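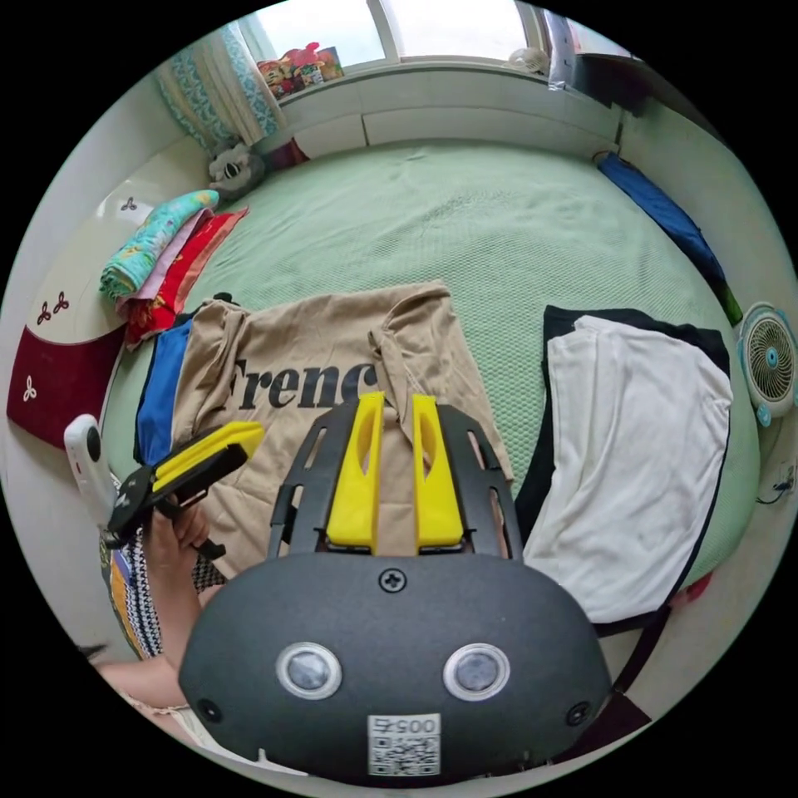 November, 4:10 p.m.
Statement coding, foreign ministry readouts, Palley set

Finished the second pass on the Palley set. 3,668 readouts loaded, 158 flagged because the two governments describe the same meeting differently. Most of the flags are about who asked for the meeting. A smaller group is about the word "boycott," which one side uses and the other leaves out.

Davina Haldane and I coded the flagged ones separately. We disagreed on 9. Seven were my mistake: I had marked an opposition member's visit as an official one. An opposition member meeting a foreign minister goes under code 2, even if the embassy drove them there. I changed the seven and left a note in Follevus.

The other two stay open. Both are joint statements where the translated version drops a sentence about recognition. Davina wants them coded from the original language. I'd code both versions and link them. Will ask Ogilvie.
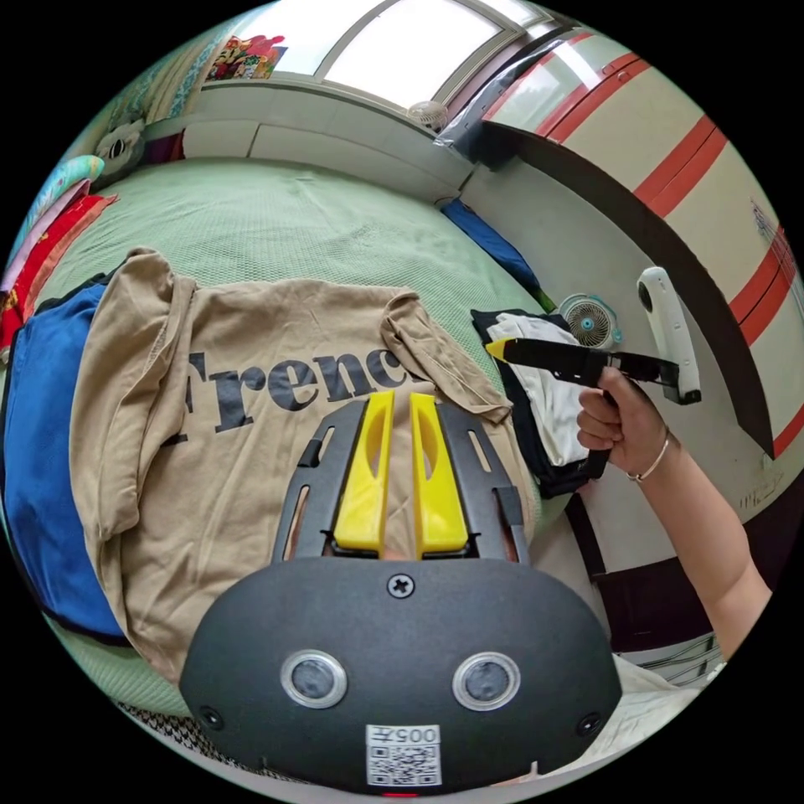
Beige T-shirt laid out on the bed, lettering partly covered.

5:30 p.m. Derkadetti export failed again on long titles. Cut the title field to the first line and it ran. Full titles are still in the source folder.

To do: recheck dates on the flagged readouts, send Davina the open pair.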